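2024년 1월 30일, 작업 노트 (Kaltside 식기 정리 셀)

아침에 오자마자 커피부터 내리고 어제 로그를 다시 읽었다. 어제 저녁에 "내일 꼭 볼 것"이라고 크게 써 놓고 갔는데, 정작 뭘 보라는 건지는 안 적어 놨더라. 과거의 나야, 제발 좀. 결국 Trinidad Escobar한테 물어봐서 알았다. 오른팔 손목 쪽 케이블이 큰 동작에서 당기는 느낌이 있으니 여유를 다시 잡아 보자는 얘기였다.

그래서 오전은 거의 케이블로 다 갔다. 고정 위치를 한 칸 뒤로 옮기고 팔을 끝까지 뻗었다 접었다 하면서 손으로 만져 봤다. 처음에는 여유를 너무 많이 줘서 접을 때 팔꿈치에 걸렸고, 다시 줄였더니 이번엔 비틀 때 뻣뻣하다. 세 번째에 겨우 마음에 드는 길이가 나왔는데, 내일 되면 또 마음에 안 들 수도 있다. 고정 위치는 유성펜으로 표시해 뒀으니까 다른 분들이 만지게 되면 표시 옆에 새로 그어 주세요. 지우지 말고!

## 휴게 코너 정리 작업, 사람 쪽 얘기

Cliltton 구내식당에 이 셀을 넣는다는 얘기가 나온 뒤로 나는 식당 분들을 자주 만나고 있다. 지난번에 갔을 때 들은 말이 계속 머리에 남아서 여기 적어 둔다.

지금은 점심 끝나고 2명이 컵이랑 그릇을 걷는다. 걷고, 남은 걸 버리고, 종류별로 나누고, 세척기 앞까지 가져간다. 우리가 자동화하겠다고 한 건 그중에서 "종류별로 나누기"뿐이다. 회의 자료에는 이게 아주 깔끔한 네모 칸 하나로 그려져 있는데 현장에서는 전혀 그렇게 안 생겼다. 나누면서 동시에 이 나간 컵을 골라내고, 물통이 비었나 보고, 옆 사람한테 오늘 국그릇이 왜 이렇게 많냐고 얘기도 하고, 그게 다 한 덩어리다(이걸 작업 분석표에 어떻게 쓰냐고).

제일 오래 일하신 분은 의외로 반대가 아니었다. 손목이 아파서 컵 집는 건 기계가 가져가면 좋겠다고 하셨다. 대신 걱정하시는 건 기계가 멈췄을 때다. 멈추면 누가 보느냐, 그걸 본 사람은 설거지가 밀렸다고 또 혼나느냐. 나는 그 자리에서 대답을 못 했다. "로그에 남으니까요"라고 말할 뻔했는데 안 하길 잘했다. 그분한테 로그가 무슨 소용이람.

같이 일하시는 다른 분은 속도를 물으셨다. 솔직하게 아직 사람보다 느리다고 했더니 그럼 왜 하냐고 하셔서 다 같이 웃었다. 웃긴 했는데 그 질문도 숙제다. 느려도 괜찮은 시간대, 그러니까 점심 손님이 빠진 다음에 천천히 돌리는 방식이면 말이 되는데, 그러면 두 분의 퇴근 순서가 바뀐다. 지금은 정리가 끝나면 같이 나가신다. 기계가 늦게까지 돌면 한 분은 남아야 할지도 모른다. 이건 우리끼리 정할 문제가 아니라서 식당 쪽에 정식으로 물어보기로 했다.

Mittal 쪽 사례도 읽어 봤다. 거기는 도입하고 나서 담당자를 따로 두지 않고 원래 일하던 사람한테 재시작 권한을 줬다고 한다. 버튼 위치도 그 사람들이 정했다고. 읽으면서 좀 부러웠다. 우리 재시작 절차는 지금 노트북을 열고 로그인부터 해야 하니까, 고무장갑 낀 사람이 할 수 있는 일이 아니다. 큰 버튼 달자. 진짜로. Trinidad는 버튼 하나로 재시작하면 팔이 어떤 자세로 멈췄는지 확인을 안 하게 된다고 걱정하는데 그것도 맞는 말이라, 버튼을 누르면 일단 천천히 안전 자세로 빠지고 한 번 더 눌러야 작업을 시작하는 걸로 초안을 잡았다.

## 오후, 머그 잡기

오후에는 드디어 팔을 움직였다! 흰 상판 탁자에서 머그부터. 원래 계획은 200회를 채우는 거였는데 케이블 때문에 시작이 늦어서 오늘 안에는 어렵다고 보고, 자세 점검 위주로 바꿨다. 횟수 채우는 건 다음으로.

신경 쓰이는 건 컵이 오른팔에 너무 가까이 있을 때다. 가운데 있는 컵은 두 팔 다 편하게 갈 수 있는데, 오른쪽 구석에 있으면 오른팔이 자기 몸 쪽으로 잔뜩 접혀야 한다. 사람은 이럴 때 그냥 몸을 옆으로 조금 비키거나 컵을 툭 밀어 놓고 잡는다. 식당 분들 보면 거의 다 민다. 왼손으로 밀면서 오른손으로 다음 걸 집는데 너무 빨라서 처음에는 미는지도 몰랐다. 우리도 "밀고 나서 잡기"를 넣어 볼까 하는데, 상판 끝이 바로 옆이라 방향이 틀리면 떨어진다. 밀 방향은 무조건 안쪽으로만 제한하자. 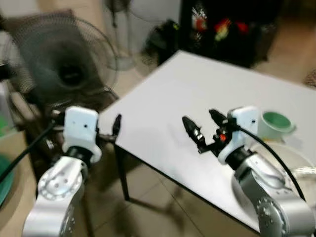 *가운데는 비어 있고 머그는 오른쪽 손목 바로 옆. 오른쪽 그리퍼만 살짝 벌어진 상태.*

손잡이 방향도 정해야 한다. 손잡이가 오른쪽을 보고 있으면 왼팔이 몸통을 잡는 게 나을지, 오른팔이 돌아가서 손잡이를 잡는 게 나을지. 나는 몸통파, Trinidad는 손잡이파다. 점심 내내 이걸로 떠들었다. 현장에서는 어떻게 하냐면, 손잡이고 뭐고 위쪽 테두리를 손가락으로 걸어서 한 손에 여러 개를 든다. 위생상 권장은 아니라고 본인들도 말씀하시는데 바쁠 때는 다 그렇게 된다고. 그러니까 사람을 그대로 따라 하는 게 정답은 아닌 경우도 있는 거고, 이 부분은 기계가 들어가면 오히려 나아질 수도 있겠다.

그리고 그릇. 큰 그릇은 한 팔로 들면 기울어질 것 같아서 양팔로 가야 하는데, 그러면 그동안 컵은 못 잡는다. 속도 얘기가 또 나오겠지... 그릇은 사람이 하고 컵만 기계가 하는 안도 버리지 말고 남겨 두자. 손목 아프다고 하신 분 얘기는 컵 얘기였지 그릇 얘기가 아니었다. 우리가 욕심내서 범위를 늘리면 정작 부탁받은 건 늦어진다.

## 메모, 할 일

- 오른팔 케이블: 표시한 위치에서 다시 확인. 비틀기 동작 위주로.
- 재시작 버튼 초안을 그림으로 그려서 식당 분들께 보여 드리기. 말로 하면 다들 고개만 끄덕이신다.
- 안쪽으로 밀기 동작은 저속으로만. 컵은 깨져도 되는 걸로 준비할 것.
- 연속 1000회 시험은 2월로 미룸. Norkcombe 일정이랑 겹치는지 아직 확인 못 했음.
- 멈춤이 났을 때 설거지가 밀린 시간을 누구 몫으로 볼 건지, 식당 관리 쪽에 서면으로 질문. 이건 내가 쓴다.
- 교육은 3일로 잡혀 있는데 점심 준비 시간을 피하면 그렇게 안 나온다. 짧게 쪼개는 안 필요.

퇴근 전에 팔은 대기 자세로 돌려놓고 전원 내렸다. 공구함 열쇠는 늘 두는 서랍에. 육각 렌치 제일 작은 거 가져가신 분은 조용히 돌려놔 주세요, 내일 아침에 그거부터 써야 합니다.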